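Okunby Tableware and Surface Care: Frequently Asked Questions

Which items does this page cover?

Everyday mugs, clear tumblers, melamine trays, and the mottled beige surfaces many of them end up on. Plated or gilded pieces are covered in the Biselard care sheet.

How do I find out what my countertop is made of?

Check the paperwork first. Stone, plaster finishes and printed boards can share the same cream-and-tan pattern, and each tolerates different cleaners. If no paperwork exists, treat the surface as unsealed: plain water, soft cloth, no acid.
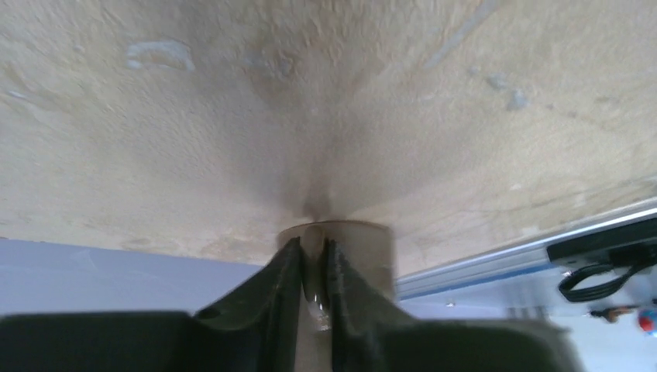

Clear cylinder against a beige surface with pale patches and a darker area.

How do I remove a pale residue?

Wipe with a damp cloth, then dry. If the mark stays, repeat with one drop of dish soap in 4 cups of water. Do not scrape. Vinegar removes scale but also etches limestone and marble -- use it on glass only.
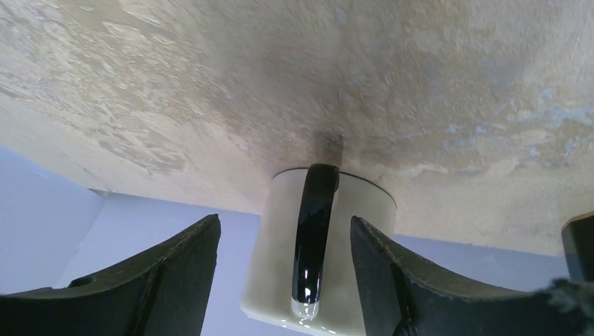 Mug handles collect more grease than any other part of the mug, and most hand washing misses the inside of the loop. Pass a narrow brush through it from both sides. On a two-color piece, such as a white mug with a glossy black handle, film shows first on the dark glaze as a dull area. Rinse in clean water and dry the handle before the body.

Can mugs be stored on a tray?

They can, provided the bases are dry and smooth. An unglazed foot ring will scratch melamine over time. Put a thin cloth under it, or stand the mug beside the tray. 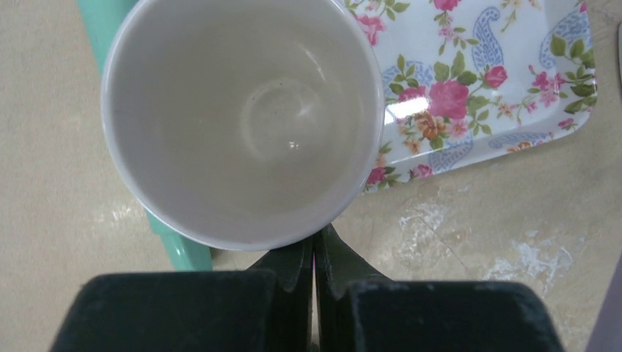 White mug next to a rose-patterned melamine tray.

Is melamine microwave safe?

Do not microwave it. The same applies to the oven and to any hot burner. Melamine trays in the Drusero range (item 1506) can go in the top rack of the dishwasher, on a normal cycle without a heated dry.

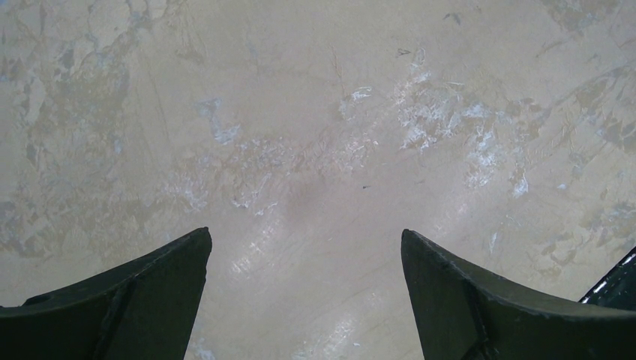

How often should a sealed stone surface be resealed?

Test it every February with a spoonful of water. If the water darkens the stone within ten minutes, reseal. Panagiotou sealer, code 263, is sold in 1000 ml bottles and needs a full night to cure.

Where do I send a question that is not listed?

Use the contact form and include the item number from the base or the box.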